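리에포Erow 오픈데이, 빵은 일찍 떨어졌다

공유 14

로봇 시연이라기에 불꽃이라도 튈 줄 알고 버스를 52분 탔다. Erow 오픈데이의 간판 순서는 Lilleo라는 시뮬레이션이었고, 관객은 나 포함 8명. 앞줄은 전부 커피 때문에 온 얼굴이었다. 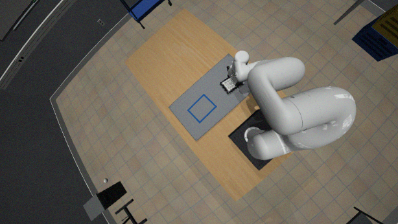 Lilleo 화면. 회색 매트 위 파란 네모는 아직 비어 있다.

과제는 작고 납작한 물건을 파란 칸에 놓는 것. 우리 집 식탁에서는 숙제 축에도 못 드는 일인데, 다들 숨을 참고 보고 있으니 나도 덩달아 참게 된다.

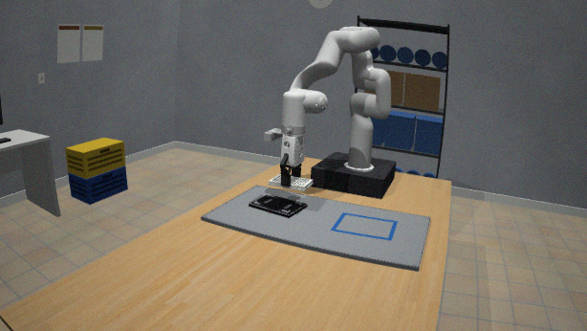 Wuvimar, 5월

흰 판이 매트 위에 떠 있는 동안 옆자리 아저씨는 휴대폰을 내려놓았다. 나는 뒤쪽 선반의 상자에 뭐가 들었는지가 더 궁금했다. 가상 공간에도 정리 안 된 짐은 있는 모양이다. 질문 시간에 물어볼까 하다가 창피해서 관뒀고, 대신 파란 칸 안에만 들어가면 되는 거냐고
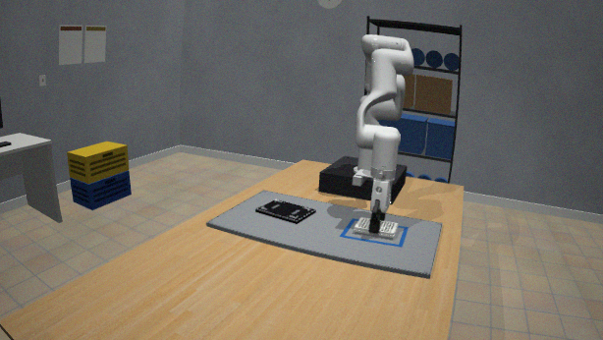 물었더니 각도도 본다는 답이 돌아왔다. 주차보다 까다롭다. 돌아오는 길에 Liepiņa에 들러 수프를 먹었다. 내년에도 아마 갈 것 같다, 빵 떨어지기 전에.

댓글 2

밤고구마: 상자 속은 물어보셨어야죠ㅋㅋ
버스뒷자리: 저도 그날 있었는데 커피 때문에 간 거 맞습니다.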